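Speaker notes - school uniform swap talk, Masetthorpe Community Hall
2019-11-22

Slide 1
Welcome, toilets at the back, tea after. Keep this bit short.

Slide 2 - why we started
Osis Primary changed its colours and families were left with jumpers they couldn't use. The first swap was one table. We've now passed on 254 items.

Slide 3 - what it costs
Hall hire is the main expense. Some 2,000 flyers went out last year and most of them were wasted. This year it's the school newsletter and the noticeboard at Bogale.

Slide 4 - sorting
Sort by size first, then by type. Pause for questions - people always ask about shoes. We don't take shoes.
Check labels for old names. Anything with a broken zip goes in the mending bag.

Slide 5 - hanging up
Hang dresses and blazers, fold the rest. Leave space on the rail for late drop-offs.

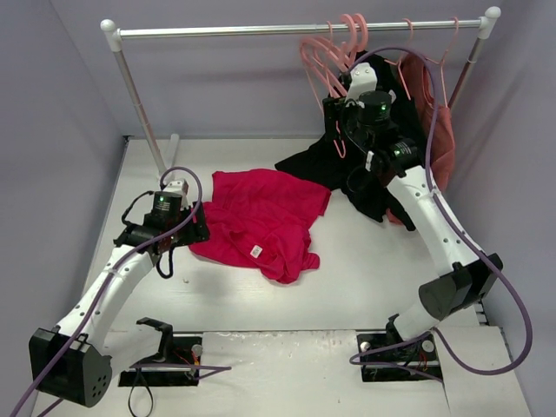
Rail with pink hangers at the right-hand end, red garment lying on the table.

Slide 6 - next dates
Skerkotside swap in December, doors open at 9. We need 13 helpers. Sign-up sheet is by the urn.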